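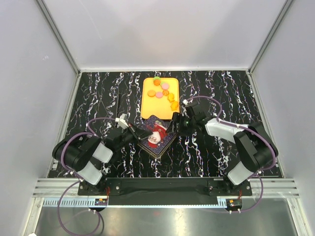 4. Hanging the Picture and Arming the Sensor

This section covers mounting a framed work on the Plendix hanging rail and pairing it with a Venia wall sensor. Read it through once before lifting anything. If the rail is not yet fixed to the wall, go back to Section 3.

Before you start

You will need the two rail hooks, the locking key, the sensor, its backing plate and the security screws from the small bag. Frames with glass need two people. Do not use the rail on a wall that has failed the pull test in Section 3.

Hanging the frame

1. Lay the frame face down on a padded surface.

2. Screw a D-ring to each side of the frame, at the same height on both sides. Use the existing holes only if they are sound.

3. Slide both hooks onto the rail and set them to the same spacing as the D-rings.

4. Lift the frame and lower it onto the hooks. Keep both hands on the frame until each ring has seated.

5. Check the frame with a level. Adjust the left hook first, using the thumb wheel.

6. Insert the locking key into each hook and turn it clockwise until it stops. Do not force it.

CAUTION: An unlocked hook will release if the frame is pushed upward. Pull gently up on both corners to check before you let go.

Fitting the sensor

7. Fix the backing plate to the wall behind the lower edge of the frame. Leave a gap of 8 mm between the plate and the frame.

8. Clip the sensor onto the plate with the arrow pointing up. The light blinks amber.

9. On the control panel, choose Add Work and type the inventory number. Letters and numbers are accepted, but not slashes.

10. Press and hold the sensor button for 4 seconds. The light turns green and the panel shows Paired.

Note: If the light goes back to amber, the panel is out of range or its list is full. One panel holds up to 1,000 works. Sites with two linked panels can hold 2,000.

Testing

11. Set the panel to Test. The siren stays silent in this mode.

12. Move the bottom of the frame slightly away from the wall. The panel should show the inventory number and the word Moved.

13. Let the frame settle, clear the alert and set the panel back to Armed.

If no alert appears, check the gap in step 7 first. A thick canvas or a bowed stretcher can hold the frame too far out. The Jitpraphai spacer set, sold separately, brings the plate forward.

CAUTION: Never take a work down while the panel is Armed. Switch that one work to Handling, and switch it back when it is returned. A work left in Handling is not protected overnight.

Record the sensor serial number, the inventory number and the wall location on the log sheet at the back of this manual. Keep the locking key away from the gallery floor. Replacement keys are ordered from the Tundbridge office and require the serial number of the rail.

Continue to Section 5 for battery changes.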